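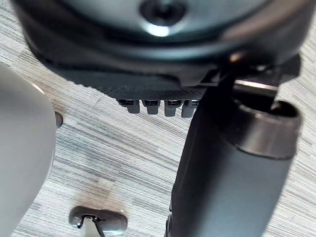
15th February

Long one today, so get a coffee first. I went back over the water samples from below the Nallon tailings pond, because the hearing on the mine extension has been moved up to May and the panel at Flaltinport will want our numbers well before then. I had hoped to have the whole winter set done by now, but the second batch came in late and two of the bottles had labels I could barely read (my own handwriting, I'm afraid).

Conductivity first. Upstream site came out at 393 microsiemens, which is right in line with what we had in the fall. The downstream one at the culvert read 500 even, and I didn't like how tidy that looked, so I rinsed the probe, redid the calibration and ran it again. Same number. Fine, I believe it. The jump between the two sites is bigger than the one in the company's own filing, but they sampled at high water and we didn't, so please let's not go waving it at anyone until we have a spring pair to set beside it.

Sulfate is where I got stuck. The standard curve bent over at the top end and I spent most of the morning blaming the cuvettes before I noticed the top standard had been made up from the old stock. Made it fresh, reran everything, and the curve is lovely now. Downstream sulfate is 58 mg/L. I threw out the old stock so it can't fool anyone else -- sorry if you were saving it for something!

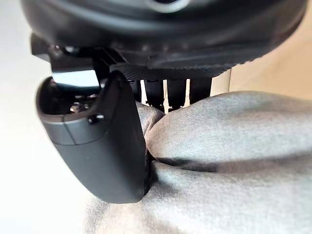
Light grey fabric under the black hand.

Úna Mac Giolla called after lunch about the written comments. She has 11 letters in from people along the Mulligan road, most of them about truck traffic and dust, a few about jobs (for and against, and some of them both in the same letter, bless them). She asked whether we could say anything useful about dust. I told her we only do water, and that I'd rather we said one thing well. She took it very kindly and then talked me into looking at the snow cores anyway, so there are now four snow cores in the bottom of the chest freezer. Please don't put anything heavy on them.

I also read the new draft conditions over my sandwich. They want monthly monitoring at the Bistby bridge, and I'd be happy with that, only the draft never says who pays for it or who holds the data. I wrote both questions in the margin of the shared copy. Add yours in a different color if you can, mine are in green.

Still to do: filter the last batch for metals, check the blank on the nitrate run (a touch high, might be the filter papers), and find the field sheet for the culvert. I think it's in the truck, in the door pocket with the maps.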